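Search this notebook Search

Snack counter notebook, May, 2:15 pm

Spent a happy couple of hours on the counter layout with Aicha, and I think we're nearly there!
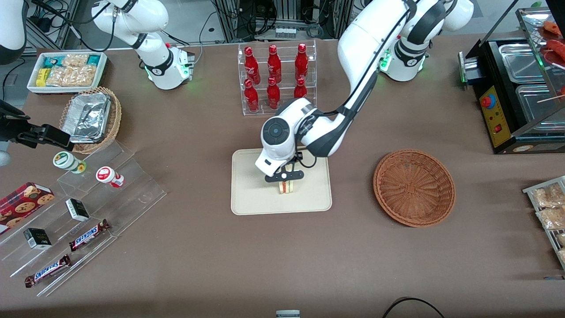
Counter layout, sandwich at the cream tray, red bottles behind.

I do like the two-tier rack at the back (six bottles, three to a shelf), and it's clear, so it doesn't feel heavy. The round wicker basket stays to the right of the tray for now, though Mostafa would rather have it nearer the front. Sausages on the warmer's upper shelf, as before. Ask Ekaette about a second tray.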